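Irkix G2 - Parallelgreifer mit Handkamera
Einrichtung, Pflege und Instandsetzung

Der Parallelgreifer Irkix G2 ist für das Aufnehmen und Umsetzen flacher, länglicher Gegenstände des täglichen Gebrauchs vorgesehen. Zum Lieferumfang gehören das Greifergehäuse, zwei wechselbare Finger mit hellen Innenflächen, die Handkamera sowie das Zellenmodell für die Simulationsumgebung Selaron. Sämtliche Einstellungen sind zunächst im Modell vorzunehmen und erst nach Freigabe auf die Zelle zu übertragen.

Einrichtung der Handkamera

Die Kamera ist so auszurichten, dass beide Finger und die Oberseite des Gehäuses am unteren Bildrand sichtbar bleiben. Als Prüfkörper dient eine schwarze Fernbedienung, die am unteren Ende gegriffen und annähernd aufrecht gehalten wird. Dunkle Prüfkörper vor dunklem Grund stellen erhöhte Anforderungen an die Belichtung; die Farben der seitlichen Tasten müssen noch zu unterscheiden sein.

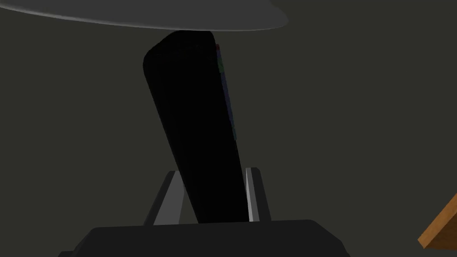 Einstellung der Finger

Die Finger werden paarweise montiert und mit dem Parametersatz 443 in Betrieb genommen. Nach jedem Fingerwechsel ist der Nullpunkt neu zu setzen. Der Prüfkörper soll zwischen beiden Innenflächen geführt sein und darf leicht geneigt stehen. Bei der Bahnplanung ist der über die Finger hinausragende Teil des Gegenstands als Störkontur zu hinterlegen - dies gilt insbesondere in der Nähe von Schalen und Geschirr.

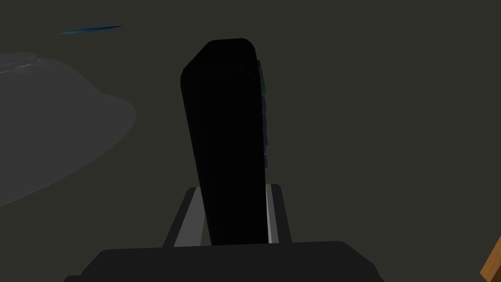 Weicht die Neigung in aufeinanderfolgenden Läufen deutlich ab, sind zuerst die Befestigungsschrauben und danach die Innenflächen der Finger zu kontrollieren. Eine Erhöhung der Greifkraft ist erst nach dieser Kontrolle zulässig.

Pflege und Ersatzteile

Die Innenflächen sind mit einem fusselfreien Tuch trocken zu reinigen. Lösungsmittel dürfen nicht verwendet werden. Beschädigte Finger werden ausschließlich als Paar ersetzt.

Fingerpaar, Standard: Bestellnummer 470
Schraubensatz: Bestellnummer 57
Kamerahalter: Bestellnummer 83

Instandsetzungen am Gehäuse führt die Werkstatt Llorente aus. Ansprechpartnerin für technische Anfragen ist Soledad Arroyo, für Ersatzteile Nayeli Jaramillo.

Stand: 30. April 2026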